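Articles > Manipulation > Grippers and End Effectors > Full text

Abstract Sections Figures References Cited by

4.2 Finger comparison on the hanger task 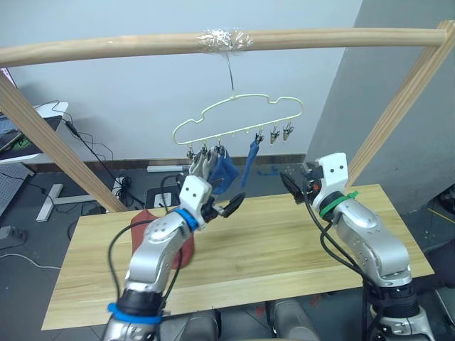
Figure 3. Bimanual setup for the hanger task, head camera view. Both arms carry black fingers on white housings; the hanger is hooked over the wooden rod.

One reviewer of the earlier workshop version objected that a clip-on hanger confounds two things, the grasp on the cloth and the force needed to open the clip, and asked that failures of each kind be reported apart. We adopt that split here. A trial is scored as a cloth failure if the fabric leaves the fingers before the clip is open, and as a clip failure if the clip does not open or closes on nothing.

Two finger sets were compared. The Momeo set is stiff and has a flat contact face. The Noletti set has the same outer length but a compliant pad, which bends under load and gives a wider contact patch. Each set was mounted on both arms at once; mixed pairs were not tested. The arms ran under the Plellden controller with unchanged gains, and closing force was held at 9 N for fabric and raised only while a clip was being squeezed.

We ran 228 trials, split evenly between the two sets. Items included socks and small cloths, presented in varying states of crumpling. The stiff fingers produced fewer clip failures. Their flat faces stayed parallel on the short metal levers, while the compliant pads tended to roll off sideways. The order was reversed for cloth failures, where the compliant pads held thin fabric better, most clearly when only one layer was caught.

Sway of the hanger was the main source of error common to both sets. The wire hook turns freely on the rod, and a light touch from one arm moves every clip the other arm is tracking. Of all failed trials, 42 followed a contact of this kind. Adding a wait of up to 5 s before the second approach lowered the count in pilot runs but lengthened the cycle, and it was left out of the main comparison.

The Bortolotti wrist camera was used for the final approach in all trials. Its view of the clip is often blocked by the fingers in the last part of the motion, and the pose estimate is frozen at that point. We did not correct for hanger motion after the freeze. Section 4.3 repeats the stiff-finger condition with the estimate updated from the head camera.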